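Bench notebook, two-arm cell
March 12, 2022
Entry by Elis Jenkins. Braulio Alvarado on the second station.

Picked up where we stopped on the rack task. The plan was to finish the comparison between the old grasp labels (one point on the rim, one angle) and the new ones, where the label is a short arc of rim plus an approach direction for the finger. Braulio relabeled the training set last week and the new checkpoint finished overnight. It's saved under mahmoudi/arc2. The old one is mahmoudi/point. Don't use mahmoudi/arc, it was trained with the left and right arms swapped in the config and I haven't deleted it yet.

Setup before the first run:

Homed both arms. The right one came up with a small offset in the wrist again, so I re-zeroed it by hand and ran the Nasmont calibration script a second time. Second pass was clean. Left arm no trouble.

Gripper speed limit set to the low value on both sides. Last time we changed it on one side only and half the data had to be thrown out.

Fixed camera, exposure locked. The autoexposure was hunting whenever a white arm link crossed the back of the table, and the rim detector is sensitive to that. With it locked the rims come out steady apart from where two gray plates sit close together.

Control rate left alone. Logging to the Faltard drive, folder by checkpoint name. Time sync between the two arm controllers checked and fine.

The task for both checkpoints is the same. Plates stand in the basket. The right arm has to get a finger down between two rims, close on one plate, lift it clear and set it down flat on the table. The left arm has its own job with whatever is already lying flat, and it isn't scored today. It just has to stay out of the way. I kept it live because the policy outputs commands for both arms and freezing one of them changes what the other does. We found that out the hard way in the fall.

Scoring: a trial counts if the plate ends up flat on the table and no other plate came out of the basket or tipped over inside it. A retry within the same trial is allowed, and I mark it separately. A touch on a neighboring rim is noted but doesn't fail the trial.

Point labels first, 21 trials. The failures look the same as before. The finger comes down on top of a rim, stalls, backs off and then comes down on the same spot. It doesn't seem to learn anything from the contact, and of course there is nothing in the training data that would teach it to, the demonstrators hardly ever missed. The lime-green plate is the easy one for this checkpoint. The gray and white ones are where it goes wrong. Patterned borders seem to help a little compared with the plain ones, but I'd want to look at the detector output before I write that down as a result.

Changed over to arc2 and ran another 21.
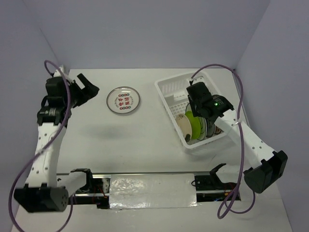

The approach is slower with arc2. It hangs over the gap longer before committing, and the wrist makes a lot of small corrections on the way. At first I took this for jitter and checked the joint currents, but the commands themselves are doing it. Braulio thinks the policy is averaging over the arc and only settles when the finger is close enough for one part of the arc to win. That fits what we see in the action chunks: the spread across samples is wide at the top and shrinks on the way in. We should plot it properly instead of guessing from a few traces.

Result for the day: arc2 got 19 of 21. Both misses were on tightly packed gray plates. In one the finger went into the wrong gap and lifted the neighbor, in the other it never came down at all and the trial timed out. No rim stalls of the kind we get with the point labels. I haven't scored the point-label run yet. Braulio wants to score it himself from the video without seeing my notes, and I agreed, as I already know which way I'd lean on the borderline ones.

Some cautions before anyone quotes the 19:

The plates were arranged by me both times. I tried to use the same spacing but I didn't measure it. For the next round we need the spacing sheet, with slots marked, and the order drawn before the checkpoint is picked.

The basket angle was kept the same all day. It sits diagonally, which suits the right arm. I don't know how either checkpoint does with the basket square to the back wall. The training data has some of both but more of the diagonal.

The two checkpoints were run one after the other, with point first. If the wrist offset drifts during the day then arc2 had the worse conditions, so that one cuts the other way. Still should be interleaved.

Training length isn't matched exactly. The arc labels took longer to converge, and Braulio let it go on for 500 more steps than the other one. He says the curve was flat by then. I'd still like a point checkpoint trained to the same step so we can close that question.

Cable note. The purple cable on the right gripper needs more slack on the far side when the arm reaches over the front corner of the basket. With the arm fully extended it pulls on the wrist connector. I moved the tie back a little between trials, and it was better. The same loop on the left swings wide and has room. If someone reroutes these, please keep the loop outside the rim area, the detector picks up cable edges as rims when they pass in front of the plates. I got a few false detections from it today and they are flagged in the log.

Foil tape on the front rail is still wrinkled and still throws a bright patch. It's outside the crop the policy sees, so I left it. It does show up in the full-size video and will bother the scorer more than the robot.

Afternoon: tried the contact idea for an hour. The thought is to take the motor current on the finger, threshold it, and when it trips before the target depth, drop the rest of the action chunk and sample again. No retraining. With the point labels it does break the stall loop, in that the arm backs off and picks a different spot, but the new spot is often on the other side of the same rim and we get a slow sawing motion that I didn't like the look of. Stopped it before anything chipped. With arc2 the threshold hardly ever trips, so there isn't much to say about it there.

The threshold value is a problem in itself. The current goes up when the finger slides along a plate face on a perfectly good approach. If I set it low enough to catch the stalls early it also cancels good grasps. Pellex uses a filtered derivative for something similar in their controller notes, and it might be worth copying. A stall has a sharp edge to it and sliding ramps up slowly, at least in the traces I looked at by eye.

Braulio's comment on all this, copied in from his sheet: "I would not put the contact trick in the writeup. It muddies the label comparison. Keep it for the April runs." I agree. It goes in a separate section or nowhere.

One more thing about flat plates. The small plate with the red characters gives the detector trouble when it's lying on the table. It finds the outer rim and then a second ring from the printing, and the arc label jumps between the two. For the left arm that means the gripper goes for a point well inside the edge. Upright plates don't have this problem as much, with so little of the face showing. Options: mask out inner rings, or add more printed plates to the training set. I'd go for the second. Masking will come back to bite us with bowls.

To do:

- Braulio: blind scoring of the point run, then send me the sheet
- Elis: spacing sheet with slots, printed and taped down
- Elis: plot sample spread against finger height for both checkpoints
- Train point to the matched step count, 2 seeds
- Interleave checkpoints in the next run, order drawn beforehand
- Proper strain relief on the right gripper cable
- Delete mahmoudi/arc

Shut down with both arms parked and power off at the strip. Logs copied to Faltard and checked, file counts match. The video of trial 14 in the arc2 set has a gap of a few frames near the start. The grasp itself is all there, so I kept the trial in.

Contact: Elis Jenkins, bench notebook pages | © 2022 | Back to top

This site uses cookies to remember your login and page settings. Accept | Decline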